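How to Sort Your Buttons and Keep Them Sorted

When I moved to Berisha, I carried with me a big tin of buttons from my aunt. For many years I opened this tin only to search for one button, and each time I lost half of the evening. In October I finally sorted all of them. I write down my method, maybe it helps you also.

What you need

A large light towel, a needle, strong thread, 12 small paper cups and a box with a lid. You need also a ruler which shows millimeters.

Step 1. Spread the towel on the table and pour the buttons on it. The towel stops them from rolling away. Take out pins, hooks and broken pieces first.

Step 2. Sort by type. Put buttons with two holes, with four holes and with a shank in separate cups. Do not look at color yet. I made this mistake and had to begin again.

Step 3. Find the sets. If you have 6 same buttons, pull a thread through them and make a loose knot. A set is worth more than single buttons, because you can use it for a whole shirt or cardigan. I found 40 sets in my tin.

Step 4. Measure the single buttons. Shirt buttons are often 11 mm and coat buttons are much bigger. Now you can divide by color, but only if you have many of one size.

Step 5. Wash the plastic ones in warm water with a little soap and dry them well. Wood, leather and metal buttons should be only wiped with a dry cloth.

Step 6. Put everything in the box. I prefer a box that lets you see a little through the lid.
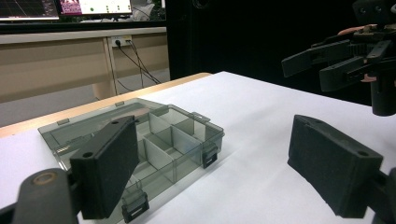 A smoky-gray organizer box, open on the table.

Write the size on a small paper and lay it with the buttons. When you cut buttons from an old shirt, tie them the same evening, before they go in the box.

Adanech Moges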